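Rolling vs. folding cleaning cloths (and what else lives in the bin)
Home & Storage > Kitchen and Laundry > 16 replies

grout_expectations
Posts: 959
I have one shallow white bin for cleaning stuff and I would like it to stop looking like a yard sale. Current thinking is that the white cloths get rolled and everything else fits in around them.
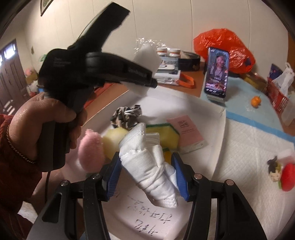 Sponges stay in there too, the yellow kind with the green scrubby side. My question is whether rolling is worth it or whether I'm just making burritos. The bin lives under the sink and gets opened maybe twice a day.

pastinau_fan
Rolling is fine if you do it tight and tuck the end. If you don't tuck the end you have a cloth again by lunchtime. I fold in thirds the long way, then roll from the short side. Went through a phase of using rubber bands and do not recommend it, they go brittle and snap into the dishwater.

lintconditions
Posts: 3022
Folding. File them upright like index cards. A roll wastes the corners of any bin that has corners, and yours has corners.

grout_expectations
I tried filing. In a shallow bin they fall over the second you pull one out, and then you have a row of fainted cloths.

lintconditions
Then your bin is too shallow. That's a bin problem.

mopandglory
Can we talk about the sponges being in with the clean cloths? A sponge that has met a frying pan should not be sharing a room with something you plan to dry glasses with. I keep mine in a separate dish and change it every couple of weeks, which my household regards as extravagance.

grout_expectations
Those would be the new sponges. The one in service sits by the faucet looking sorry for itself.

mopandglory
Okay, withdrawn. I'd still put a divider in.

wet_dry_vic
Seconding the divider. I got the Wadham ones, the bendy plastic strips you cut to length. You will cut the first one too short. Everybody does, so buy the bigger pack and make your peace with it. A cut-down cereal box does the same job for about a month, until something leaks on it.

pastinau_fan
Before anyone asks about my name, Pastinau made a wringer bucket I was very attached to. The handle went. I don't want to discuss it.

threadbare_minimum
Unpopular opinion, but I don't fold or roll anything. Clean cloths go in a heap on the left, dirty ones go in the wash. I have never once stood at the sink with red wine heading for the rug and wished my cloths were more sculptural.

lintconditions
How do you know when you're running low?

threadbare_minimum
The heap gets smaller.

kerar_kitchen
I'm halfway between you two. Good cloths rolled, rags in a heap. Anything patterned becomes a rag at my house because stains don't show, so an old camo T-shirt is basically the perfect floor cloth. Cut off the seams first or it'll leave little tracks on the tile. White ones I keep for windows and counters, since you can see when they're done.

mopandglory
I'd go the other way and use white for everything so you can bleach the lot. I have over 30 of them and they all go in one hot load.

kerar_kitchen
Until one red sock gets in.

mopandglory
It was a pillowcase, and we are still living with the results.

wet_dry_vic
Skip fabric softener whatever you do. It coats the fibers and then you're just pushing water from one side of the counter to the other. Benítez, the hardware store near me, sells a plain unscented powder in a paper sack that does cloths beautifully and smells like nothing at all.

grout_expectations
Update, since I started this. Rolling the white ones, ends tucked, thirds first like pastinau_fan said. Rags are getting evicted to a bucket. I bought the divider strips and cut the first one too short.

lintconditions
If they were filed upright you wouldn't need a divider.

grout_expectations
I'm ordering a deeper bin in March and I'll try your way then. If they faint again I'm posting in this thread.

threadbare_minimum
Heap's still here if you need it.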